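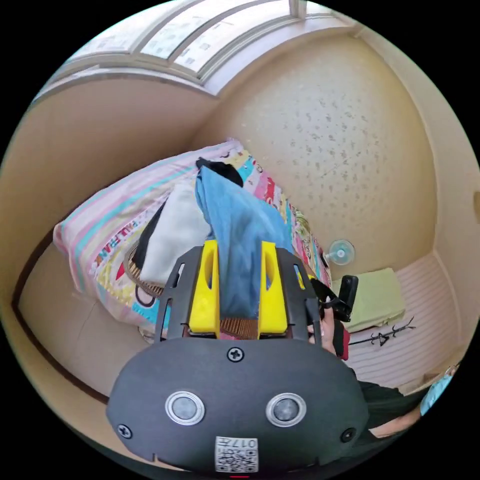
Flurness Pillow Protector, Zippered, Standard

Item 782
Made by Husico for Biltbridge
Sold in packs of 2

Overview

The Flurness is a full-enclosure pillow protector for standard pillows. It goes between the pillow and the pillowcase and closes on one short side with a zipper. The fabric is a plain cotton weave with no coating and no film layer. It slows staining from sweat, hair products and skin oils. It is not waterproof and should not be bought as a substitute for a coated protector.

Printed and striped pillowcases can be used over the white version without a color change showing through. The gray version may show through white or pale cases with a thin weave.

Specifications

Size, closed: 20 x 26 inches
Fits pillows up to: 7 inches loft
Fabric: 100% cotton, plain weave, preshrunk
Closure: nylon coil zipper, short side, auto-lock slider
Zipper cover: 3/4 inch fabric flap, stitched at both ends
Seams: double stitched, overlocked inside
Colors: white, gray
Weight: 189 grams each

Fitting

1. Unzip the protector fully and turn it inside out.
2. Reach in and grip the two far corners through the fabric.
3. Take hold of the two corners of the pillow and pull the protector down over it.
4. Push the fill away from the open end before closing the zipper. Loose down and shredded foam will catch in the coil.
5. Tuck the slider under the flap. The slider locks only when the pull tab lies flat.
6. Put on the pillowcase with its open end opposite the zipper.

If the protector wrinkles heavily after fitting, the pillow is undersized. If the zipper has to be forced over the last few inches, use the queen size (item 784).

Washing

Machine wash warm with the zipper closed. Tumble dry on medium. Chlorine bleach weakens the stitching thread and voids the replacement terms. Oxygen bleach may be used on the white version. Fabric softener leaves a residue that reduces airflow through the weave. Iron on the cotton setting if needed, keeping the iron off the zipper.

Wash before first use. The fabric is shipped with a light starch finish that comes out in one cycle.

Zipper testing

The zipper is cycled 2,000 times on a sample from each production lot, with the protector fitted to a 7 inch pillow. A lot is held if the coil separates or the slider stops locking. The procedure was written by Thirumalai Gounder and is available on request from the product desk.

Change from the previous version

Earlier Flurness protectors used an Acharya metal slider without a lock. The old slider does not fit the current coil. Owners of the earlier version who need a new slider should order part 782-S and state that the zipper is metal.

Replacement terms

Seams and zippers are covered for two years from purchase. Shrinkage above 3% in either direction is covered if the washing instructions were followed. Staining and tears are not covered. Keep the sewn-in label, as the lot code on it is needed for any claim.

Ordering

Packs are not split. Orders placed before noon on Wednesday ship the same week. For hotel and dormitory quantities, write to Chia-hao Choi at the Biltbridge product desk and include the pillow size, loft and number of beds.

Related items

784 Flurness Pillow Protector, Queen
786 Flurness Pillow Protector, King
782-S Replacement slider, metal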